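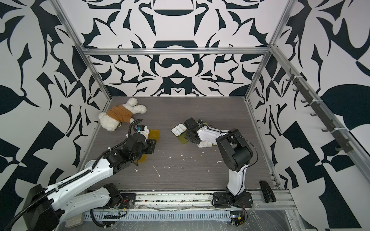
Thursday is maintenance day on the two-arm cell at our Ulurville shop, so here is a thread for the four people who enjoy this sort of thing.

**1/** The cell is called Dasent. It has two arms on one front rail and an aluminum extrusion frame, and it spends its working life on pill organizers. I spend mine on its cables.

**2/** First job every week is the cable sleeve on the left arm. It needs a loop at the wrist big enough that the joint can turn all the way without tugging. Too small and you pull a connector. Too big and the loop goes looking for something to hug.

**3/** I check it by hand with the power off, turning the wrist slowly to both ends of travel. Then again with power on at the slowest speed we have, one finger on the stop button, feeling like a driving instructor.

**4/** The right arm's thin cable bows out around the elbow. I have opinions about this. The manual from Magaña shows it lying flat against the link. The manual has never met our elbow.

**5/** Zip ties: snug, then back off a hair. I can always tell which ones I did before lunch and which ones I did after.

**6/** Next, the base bolts. Paint marker line across each bolt head and onto the plate. If the line is broken, the bolt has moved. In April one had moved quite a lot and we spent a day and a half blaming the software, which took it well.

**7/** The slots in the front rail collect crumbs of everything. Soft brush, then vacuum. No compressed air! Compressed air just relocates the crumbs to the electronics, where they are much happier.

**8/** Tabletop is scratched and I've stopped fighting it. Loose white scraps get wiped off. The scratches stay. We did try a new top once and it looked lovely until the first gripper met it.

**9/** Gripper check: fingers closed, look for daylight, open, close, look again. The organizer lids are thin and a finger that's slightly out of line will skate right off the edge. We swap the pads every 500 hours, or when the swearing starts.

**10/** Then home both arms and run the short test, 104 moves, left arm first. Today it stopped at move 2. I had left the left arm's speed limit on from step 3. The error message was number 193, "unexpected condition," meaning me.

**11/** Second run went clean. Logged it, initialed it, hung the clipboard back up.

**12/** Someone at the Nisarham site asked if they can have our checklist. Yes, but it's the back of a delivery note and half of it says "see other list" – I'll type it up this weekend and post it under this.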